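## What we've been up to: soft stuff is hard

I promised last time I'd write up the knitwear results, so here goes! We've been teaching our policy (the one we call Groretti) to pick up soft, squishy things using nothing but demos recorded with hand-held grippers in ordinary homes. No lab, no robot arm at the collection stage – just people and their own clutter.

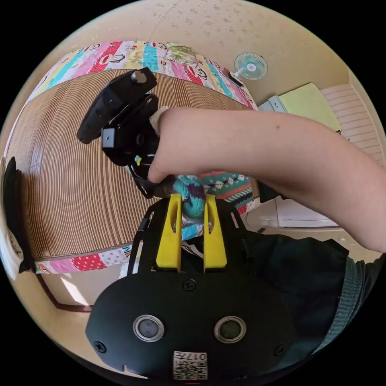

*Gripper 017H and a teal and purple knitted item, partly pinched between the yellow fingers.*

We trained two versions. The first saw 900 demos from our Dresbridge rooms, all very tidy. The second saw the same number, but with 130 of them swapped for bedroom recordings with patterned blankets, mats and pillows in the background. I figured the busy fabrics would confuse it (I lost a coffee over this). Nope! On our test set of 114 grasps, the mixed version dropped fewer knitted things and stopped grabbing at the bedding so much.

It still struggles when yarn snags on a fingertip, and I haven't worked out why. Next up is the Skultwood set, which has a lot more socks – send me your odd ones!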